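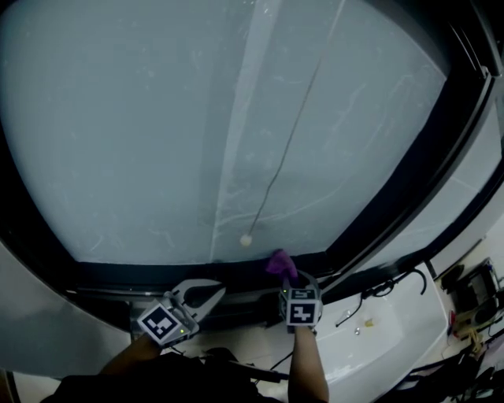
Gripper trials, Jun 2, 2022

Mpho Shabalala has finished the glass-wiping comparison between the Clolline and Zaro jaw sets. Each set logged 264 wipes with a folded cloth. The Clolline jaws dropped the cloth 19 times, the Zaro jaws 58 – most of those at the lower rail, where the wrist has to turn. Marker tracking held for both. Tamás Somogyi will repeat the runs in August with softer finger pads and the same controller settings. Raw logs are on the Trastness share.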